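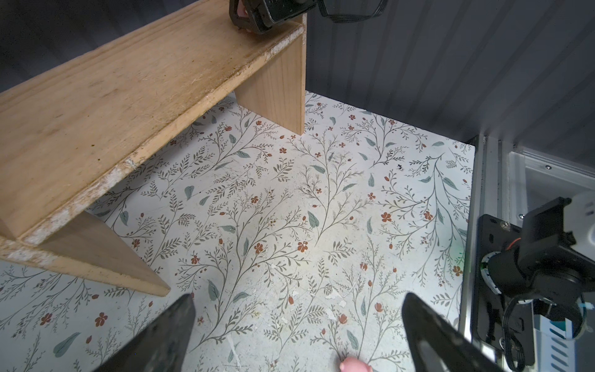
One player on the forum wants to know why the salt runs out before the first winter, every time, whatever he does. Ninety hours in and he's still losing half the village by the thaw. Is it a bug?

"Not a bug," says the developer. "Sorry. He's building the smokehouse too early. Everyone does. It eats salt like nothing else in the game."

The game is Derness, a village sim set on a cold bit of coast in 1543, and it went into early access in May. One person makes it. He goes by Arko, on the forum and everywhere else, and would like to keep it that way. We spoke over a bad line early one morning, him with toast, me with eighteen questions and time for maybe half of them.

Why 1543? "I wanted a year where nothing much happens to these people. There's a king somewhere, there's a war somewhere, and it turns up as a tax. That's all they'd know of it." He read parish accounts for a winter before writing any code. Lots of candle wax. Lots of arguments over fences. The fences went in.

You start with three households and a boat that leaks. No combat, or hardly any. A raid can come in the later years but you pay it off or hide the grain, and hiding the grain is a whole system of its own, with neighbours who may or may not talk. I lost a village that way. I told him so and he laughed for quite a while.

"Did you fall out with the miller? You've got to keep the miller sweet."

I had fallen out with the miller.

The other thing people ask about is Lei, the second settlement, across the water. It's on the map from the start, greyed out, with a little chimney smoking. At the moment you can trade with it and thats all. The plan is to make it playable, with its own crops and its own grudges, and let you marry people across. He won't give a date. "I gave a date for the sheep and look what happened." (The sheep were four months late. They're good sheep.)

We got on to difficulty. There's a setting now for gentler winters, added after launch, and some of the older players took it badly. Long thread, locked in the end. He's not bothered. "It's a slider. Leave it where it is if you don't like it. I had a message from a woman who plays with her dad, they'd never got past year two, now they're on year nine. I'm not taking that off them."

Money next. He was with a small publisher, Demik, for the first stretch, and they parted before release. On good terms? "Fine terms. They wanted multiplayer. I can't do multiplayer, I can barely do doors." He kept the rights and the music. Sales have covered the rent so far, he says, and a new computer, because the old one couldn't run a village of 100 people without the fan screaming.

100 is the cap for now. Past that the pathfinding goes to bits and villagers queue at the well till they starve. He's rewriting it. Has been rewriting it since spring, in between bug reports, and the first version made everybody walk backwards. He left that build up for an evening as a treat.

Modding? Yes, later. The text files are all open already, so people have been changing names and prices, and somebody has done a full set of Welsh place names he'd like to put in properly if they'll get in touch. Map editor, no. "Maybe. No. Ask me after Lei."

What about a console version? A sigh down the line. He's tried it with a controller and the farming menus are misery, six presses to sow a strip of barley. It would need a new interface from the ground up and he'd sooner do the fishing first, wich at present is a man standing on a rock with a timer over his head.

Next patch is the fishing, then. Nets, drying racks, weather that matters. Also a fix for the priest, who keeps getting stuck in the barn. I asked if he plays it himself, for fun. Used to. Now he only sees the queue at the well.

Then the toast was finished and he had to go, someone had written in about the miller again.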